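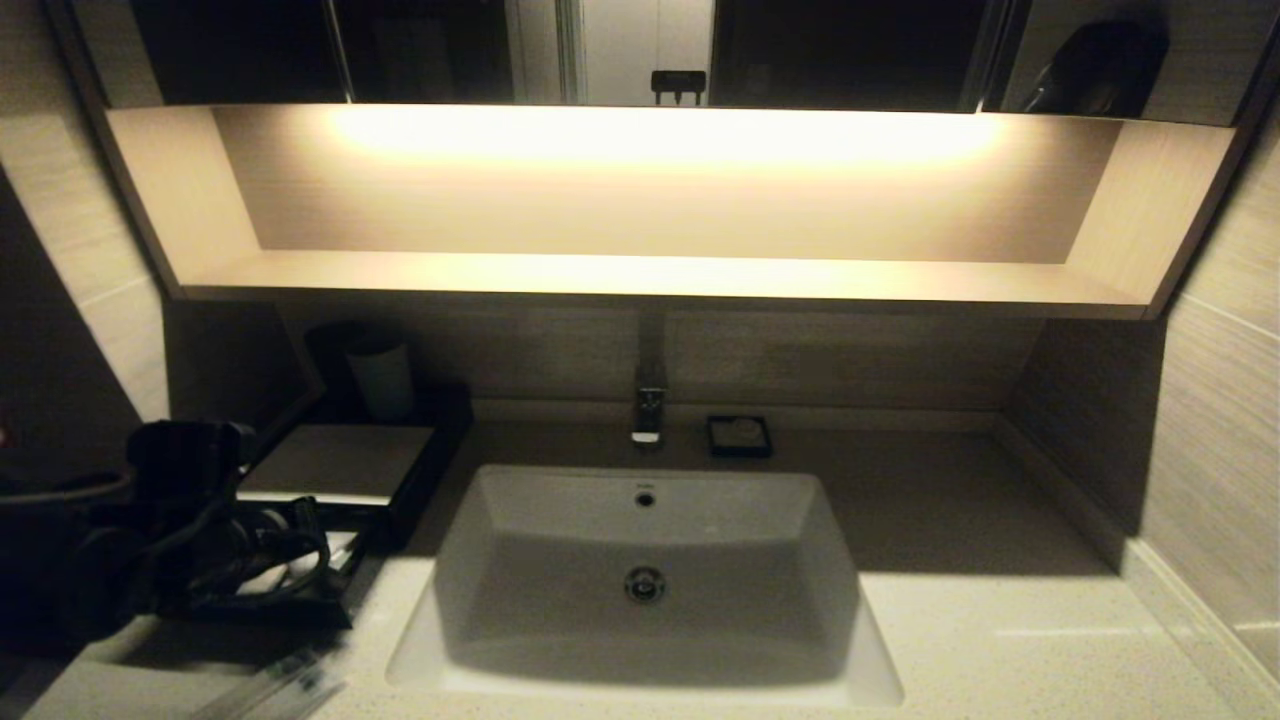

*Mirrored cabinet and lit shelf above the vanity.*

**Progress Report to the Vlachou Fund: Parent and Child Conversation Program, Draststead and Prusach**

**Reporting period: first half of the grant year, through March**

**1. Purpose of the grant**

The Fund supports Tretgate Family Services in helping parents of children aged two to five hold more frequent conversations with them during ordinary daily routines. The program covers bath time, tooth brushing, dressing, meals and the trip to and from child care. Families attend small-group sessions and receive home visits. No special equipment is required of them.

**2. Enrollment and attendance**

At the close of the period, 129 families were enrolled across the 2 sites. Draststead filled its groups before the opening session and has kept a waiting list since. Prusach opened more slowly. Many parents there work early shifts at the packing plants, and the morning session first offered did not suit them. An early evening session was added in its place, with a light supper for the children, and attendance improved within the month.

Staff completed 705 home visits. Visits canceled by families were rescheduled wherever possible, although illness in the winter months caused a backlog at Draststead that was not fully cleared until March. The visit schedule for the second half has been adjusted to leave open slots each week.

**3. Program activities**

Group sessions follow a set pattern. Parents and children play together for the first part of the hour, after which the children move to a supervised play area and parents discuss one routine in detail. Topics so far have included:

- answering repeated questions without shutting the conversation down
- naming feelings during a tantrum and afterward
- talking through the steps of the bedtime routine
- handling remarks that children make about strangers in public

The last of these drew the most discussion at both sites. Parents described children commenting loudly on a shopper's size, a neighbor's missing tooth or a relative's cooking. Many had responded by hushing the child and leaving quickly. Facilitators introduced short replies that acknowledge what the child noticed and postpone the longer talk until the family is in private. Parents practiced these in pairs. The topic was scheduled for one session and was extended to a second at the request of the Prusach group.

The bedtime unit was revised partway through the period. The original handout assumed a single caregiver and a fixed bedtime, and a number of families have neither. The new version sets out the same conversation prompts in a form that can be shared among grandparents, older siblings and sitters. It is printed on one sheet, on card stock, so that it can be posted at home.

**4. Early findings**

Parents complete a brief questionnaire at enrollment and again after the sixth session. Results from the second questionnaire are not yet complete for Prusach, and the program does not wish to draw conclusions from Draststead alone. Home visitors' notes suggest that tooth brushing and dressing are the routines in which parents find it hardest to talk at a relaxed pace, chiefly on workday mornings. Bath time and car rides are reported as the easiest.

Several parents have asked for guidance on children who speak very little at home or with visitors. This falls outside the scope of the grant. Staff have referred these families to the county's early childhood screening office and have followed up to confirm that an appointment was made.

**5. Staffing and expenditures**

One home visitor position at Prusach was vacant for six weeks. It has been filled, and the new staff member has finished orientation. Spending on salaries was therefore below budget for the period. Printing costs were above budget as a result of the revised handout. Transportation was on budget. A request to move part of the unspent salary funds to the supper line at Prusach accompanies this report.

**6. Plans for the second half of the year**

A further 25 families will be admitted from the Draststead waiting list. The remaining units cover sharing and turn-taking, the arrival of a new sibling, and screen use at meals. Facilitators from both sites will observe each other's sessions once during the spring. Spanish-language versions of all handouts are in review and will be distributed when the review is finished.

The Fund's approval of the budget request is needed before the summer session is scheduled. The final report will include complete questionnaire results for both sites.

*Submitted by the Program Office, Tretgate Family Services*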